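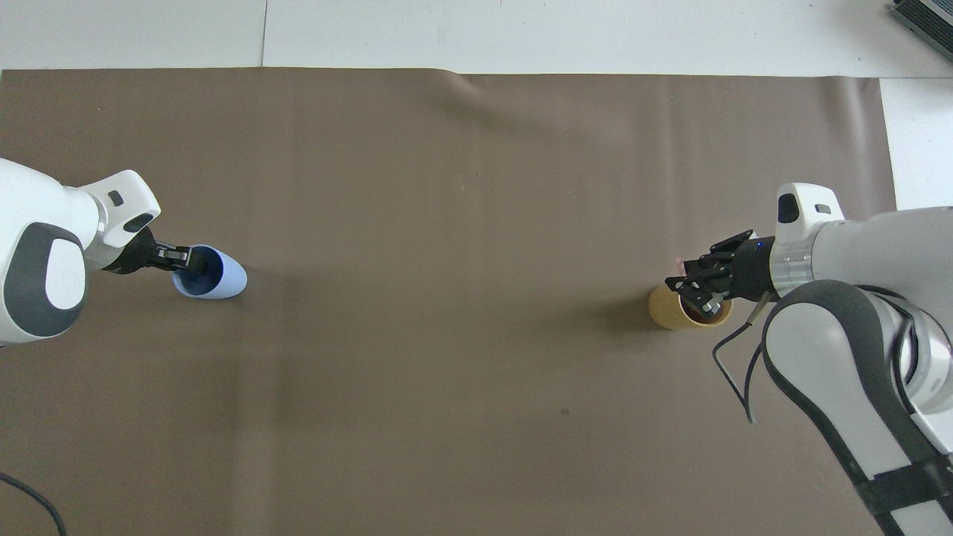 Zernerel Cups: data card

Version note: this card was last revised in December. Older copies of the card are still found in some downloads and they give a wrong number of recordings. Please use the numbers written here.

Summary

Zernerel Cups is a collection of short recordings about everyday drinking cups on a flat surface. The cups stand, lie on the side, or are put one into another. The collection was prepared by Ayantu Woldegiorgis and Gilmar Peixoto for people who study how cups are found, picked up and set upright. It contains only cups. Plates, bottles and cutlery belong to the sister collection, Dasell, which has its own card.

Contents

Recordings in total: 1507
Training part: 1312
Recordings with a full text note: 1175
Different cups: 12

The recordings that are not in the training part are kept for testing. We ask you not to mix them, even if your training part feels small.

The cups

All cups are without handle. We made this choice early, after long discussion, and we know that it makes the collection less similar to a real kitchen. Colors are plain: light blue, tan, and some others which are listed in the file cups.txt. The names in this file are the names we use in the text notes, so "tan" is always "tan" and never "beige" or "light brown". In the first version we were not consistent in this, and one user wrote to us that he found four words for the same cup.

No cup has liquid in it in any recording.

The surface

The cups are placed on a large brown sheet over a pale floor. The sheet has small creases and in some recordings a fold near the far edge. We did not iron or change the sheet between sessions — a cup that lies on its side can stop at a crease, and we wanted to keep this. If your method is sensitive to the background, please note that the brown sheet and the tan cup are close in tone. Gilmar made a separate list of recordings where this cup is used, see tan_list.txt.

Starting positions

The position words in the notes are these:

upright: the cup stands on its base
inverted: the cup stands on its rim
tipped: the cup lies on its side
nested: the cup is inside another cup

For a tipped cup the note also gives the direction of the mouth, as seen from the side of the viewer: left, right, near, far, or a combination such as "near right". The direction is written for the first moment of the recording only. If the cup rolls later, the note is not changed.

Text notes

Each note is one or two sentences. Ayantu wrote the first half and Gilmar the second, and each of us read the notes of the other. Where we did not agree about the direction of the mouth, the field is left empty. An empty field does not mean that the cup is upright.

Known problems

Shadows are soft in most recordings, but the ones made after 4 p.m. have a longer shadow on one side.
The Brelura viewer shows the notes in wrong order when the file names are sorted by date. Sort by name instead.
Nested cups of the same color are sometimes noted as one cup. We correct these when we find them.

Corrections

Please send the recording name and the sentence you propose. Short messages are fine — we answer them usually within the same month.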